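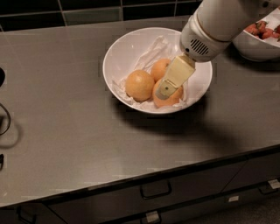

Kitchen Prep Assistant (part time)
Bettencourt Catering, Pralwood
Posted Oct 16, 2023

Bettencourt is hiring a prep assistant for the morning shift at our Pralwood kitchen. We make breakfasts and cold lunches for offices and for two schools, nearly 200 meals on a normal day. You would work at the steel counter, getting food ready for the cooks and keeping the area clean.

This is a hands-on job and you will be on your feet for most of it. You do not need restaurant experience. If you have set up food at home, at church, or in a cafeteria, you already know some of the work.

What you will do

Check deliveries against the order sheet and put them away.
Wash and sort fruit. Anything bruised goes in the compost, and anything soft but still good goes to the cook for sauce.
Line the white bowls and fill them for the counter. Food that marks or cracks easily is placed by hand, never tipped in from the carton.
Wipe the counter between jobs and again at the end of the shift, including the front lip and the tile behind it.
Write the date on everything that goes into the cooler.
Tell the lead cook when something is running low.
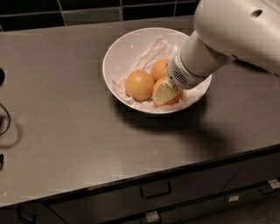

Bowls get a fresh lining every morning. Take out the old one, wash and dry the bowl, then put the new lining in loosely so it comes up the sides. Do not pile food above the rim. Keep raw eggs and ready-to-eat fruit in separate bowls, and wash your hands when you go from one to the other. We will show you all of this during your first week, so please don't worry about learning it ahead of time.

Hours and pay

Shifts start at 5 in the morning and end before lunch. Pay is $186 per shift, paid every other week. You get a meal on each shift and a paid break. Aprons are provided and we wash them. Please bring your own closed shoes with a non-slip sole.

There is street parking on the Hostix Avenue side. The first bus gets in a little after our start time - if you depend on it, mention that when you apply and we can talk about a later start.

What we are looking for

Someone who shows up on time, handles food with care, and is comfortable asking when a label or an instruction is not clear. You should be able to lift a full produce case. A food handler card is required, but you can get it after you are hired and we will pay the fee.
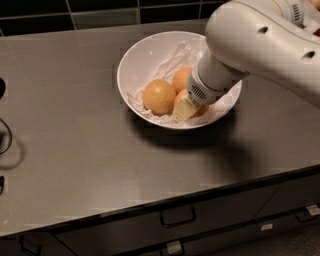 Boyang Song: I started on prep in February. The early alarm was hard for a while, and I still don't love it in winter. The work itself is calm. You get your counter, your bowls and your list, and people leave you alone to do it properly. I was slow at first and the cooks were fine with that. Wear warm socks, the floor is cold until the ovens have been on.

How to apply

Send a short note to Ghazala Sethi at the Bettencourt office, or leave one at the side door any morning before noon. Tell us which mornings you can work and when you could start. A resume is welcome but not required. We ask people we are interested in to come in for a short paid trial shift - wear your work shoes and tie back long hair.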